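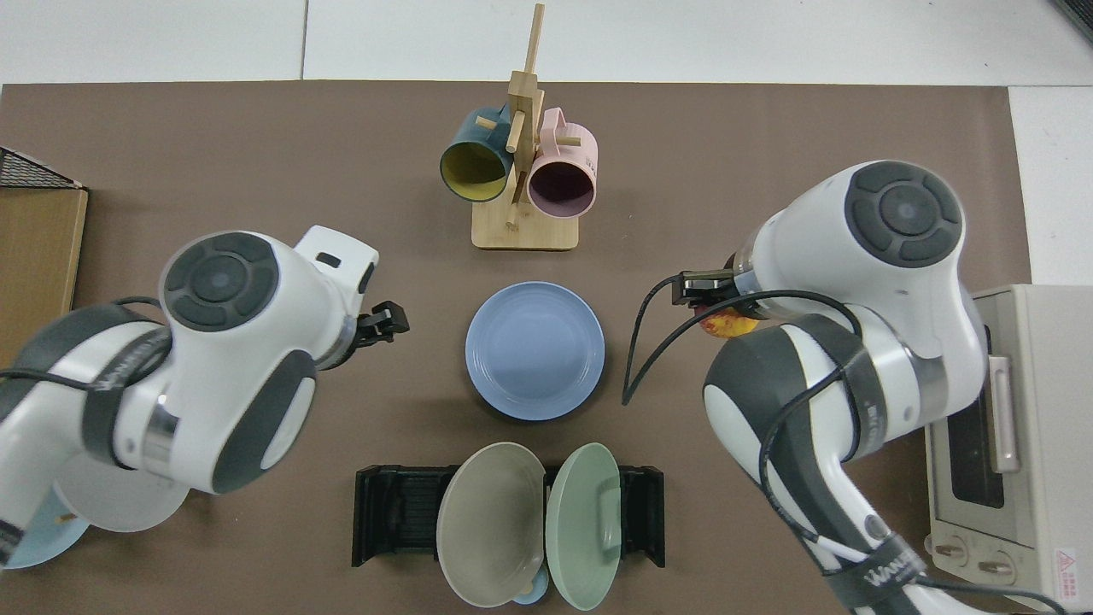
Oskari Nieminen built his two-arm bench in a shared workshop in Drernham and has been tuning it since January. The mechanical work went quickly. The wiring did not.

"Both cables were too short on the first try," he says. "At full reach they pulled on the wrist and the position drifted. Now there's slack, and it lies on the mat."

Dishes are the test load. Plates in a rack need a narrow approach angle, and a mug on a peg has to be lifted before it is pulled away. Nieminen starts each session at low speed and raises it in steps. The controller logs joint position 200 times a second, and he keeps the log from every failed grasp.

Li-hua Yu, who shares the bench, wrote the grasp planner. She considers mugs the harder case. "The handle can point anywhere. With a plate you only have to find the rim."

The last long run was 163 grasps. Six failed, 4 of them on handles. Yu wants softer finger pads. Nieminen would change the closing force first.

"Pads wear," he says. "I can set the force from the keyboard."

They plan to test the force settings next.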